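3.2 Collecting demonstrations by remote control

All demonstrations were recorded in simulation. The operator sat at a Grekcombe desk station and moved both arms at once through a pair of handheld trackers, while finger motion came from gloves. Camera views from the robot's head were shown to the operator with no added depth cues – we wanted the person and the policy to work from the same pictures.
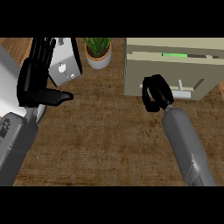
Figure 3. Simulated head view during a cabinet demonstration. The right hand is near the white handle; the left hand is held open beside the white appliance.

We kept 171 of the 202 recorded demonstrations. The rest were dropped, mostly for long pauses or for contact between a forearm and the cabinet. Median length was 398 time steps. Operators were told to keep the idle arm still, but small drifts remained in many recordings, and we did not filter them out.

Each operator first completed 40 practice runs in the Noteck scene, which uses the same arms and a plain block in place of the cabinet. Practice runs are not part of the training set. Object positions were drawn again before every run, and the surface texture was changed between sessions – lighting was left as it was.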